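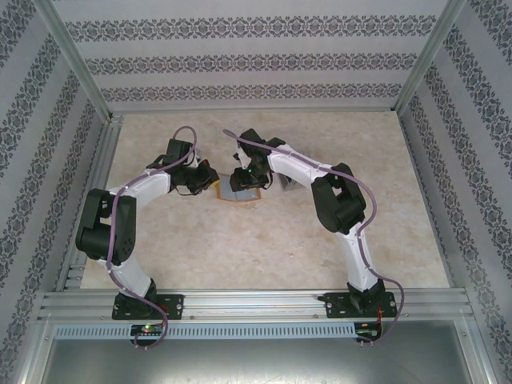

By Nusrat Ansari
Staff writer, Stitmont

Most of the people who teach robots at Treltilix never write a line of code during a shift. They sit at a bench, hold a pair of small hand controllers, and move two arms through the same short job again and again.

The operator I spoke with in November has been doing it since spring. She asked to go by her first initial, R. Her current project is called Gondal, and it involves handling small flat things with two grippers.

"Flat is hard," she said. "With a box you have sides to hold. With something flat you have to find an edge, and the other arm has to stay out of your way while you do."

A session lasts 30 minutes, then she takes a break. Her target for Gondal is 1245 recordings. When we talked she had finished 684.

I asked what makes a recording bad. "Hesitating," she said. "If I stop in the air to think, the arm learns to stop in the air. So I plan it before I press start."

She trained first at Prurkham, where new operators guide a single arm by hand. She liked that method because she could feel the joints push back. Working by remote control, she has to judge everything by eye.

"The grippers come in close to each other and you worry they'll hit," she said. "I bumped them a lot the first week. Now I bring the left one in first and let it settle."

The cables bother her more than the motors do. She checks them before each session, and if a loop has moved she fixes it before recording.

Does the robot do the job well on its own yet? "Some days," R. said. "The last test was 80 tries. It got the easy ones. When the card was turned at an angle it mostly missed, so I'm recording more of those."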